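Tags: Software > Robot learning > Reviews

Orkier 3: the demo tool I stopped complaining about

Reviewed by Yvette Morin, 23/05/2023
67 shares | 3 comments

I've been putting off this review because every time I sat down to write it I found another corner of the software I wanted to try first. Orkier 3 takes recordings from hand-held grippers and head cameras, lines them up in time, works out where each gripper was, and hands you something a policy can train on. If you've ever done that with a folder of scripts and a spreadsheet, you already know why I'm excited!

We've run it on 1,792 demos so far, nearly all of them two-handed. Before this we used Ikow, which was fine for one arm on a table and got grumpy the minute a second gripper showed up. Two-handed work is what we care about (picking up flat, slippery things, passing them over, setting them down straight), so the sync between the two sides has to be right or the whole demo is junk.

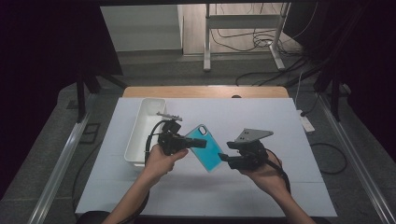
Sync is where Orkier won me over. You load a session, it finds every stream, and it proposes an offset for each one along with a little plot of how sure it is. When it's unsure it says so and lets you drag the tracks by hand, with the motion curves drawn on top of each other so you can see the bumps meet. I did this for a batch Darragh Hayes had written off as unusable, and got nearly all of it back before lunch. He has since stopped calling it "that slider program."

Gripper width is read per frame and shown as its own curve under the video. Small thing, but I love it. You can filter on it too: show me every demo where the left side closes before the right, show me every demo where neither closes at all. That second filter found a whole set of false starts that had been sitting in our training data since the beginning of May.

Tracking

The pose tracker is new in version 3 and it's the part I was most nervous about. Wrist cameras see a lot of nothing. Point one down at plain tile and there isn't much for a tracker to hold on to except grout lines and whatever bit of the fingers is in view, and the fingers are no help since they move with the camera. The old tracker would drift off happily and tell you all was well.

The new one leans on the motion sensor when the picture goes thin, and then pulls itself back together once there's some texture. It also paints the weak stretches yellow on the timeline. You can drop them, keep them, or keep them with a lower weight, and the choice gets saved into the export so the next person knows what you did. Lilla Szekeres, who does our training runs, asked me to put that last bit in capitals. I won't, but she's right that it matters.

It does want a mask for the fingers. You draw one for each gripper design and it's reused for the whole session. Do draw it a bit generous, as my first one was too tight and I had a wobble in every left-hand path that took me an evening to find.

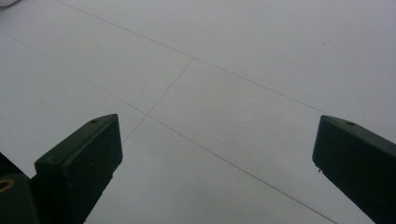
Segmenting

You can chop a long recording into steps by hand, or let Orkier suggest the cuts. The suggestions come from gripper width, speed, and a small vision model that looks for contact. On clean pick-and-place work I accept most of them without touching anything. On messier stuff, where a person's bare hand comes in close to the gripper or there's clutter behind it, the vision part gets jumpy and starts putting cuts wherever something passes near the fingers.
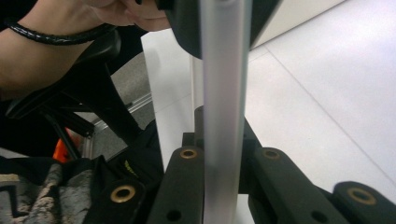 There's a slider for that, "contact strictness," and it helps a lot once you know it's hidden under the export settings (why there, I can't tell you). Turn it up and you lose a few real contacts along with the fake ones. I've settled a notch above the default and fix the rest with the keyboard, and the keyboard shortcuts are lovely. J and L step through cuts, K plays the step you're on, X merges it with the one before. I can get through a long session without my hand leaving the keys.

Long thin things and see-through things are still the weak spot. Frosted plastic is bad for the object mask: it'll grab the bright end of a tube and forget the rest, or decide that half of it is floor.

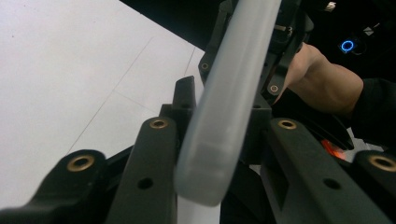
My workaround is to mask one good frame by hand and let the software carry it forward, checking at each cut. It holds better than I expected, and the Orkier people say a fix is being worked on. I'd still love a way to say "this object is a cylinder" and have it trust me.

Planning and export

I use this part least, but Teresa Ó Conaill ran it on our Zovov arms and came back grinning. You pick a demo, pick a robot, and it checks whether the arm could follow the path at all: reach, joint limits, the two arms bumping into each other. Failed spots get a red mark and a short reason. She threw 800 demos at it overnight and had a sorted list in the morning. Exports go out in the usual formats plus Noonan's, and the files opened for us first time.

Gripes: the installer is slow, undo stops at the last save, and the manual still has screenshots from version 2. The license is per machine, too, and I'd much prefer per person.

None of that has sent me back to the scripts. If you record with two grippers, try it on your worst session, the one you've been avoiding, and look at the sync plot first. I'm going to keep notes on the tracker through the next update and will add them to this page.

3 comments

Contact the editors | Copyright 2023 | Back to top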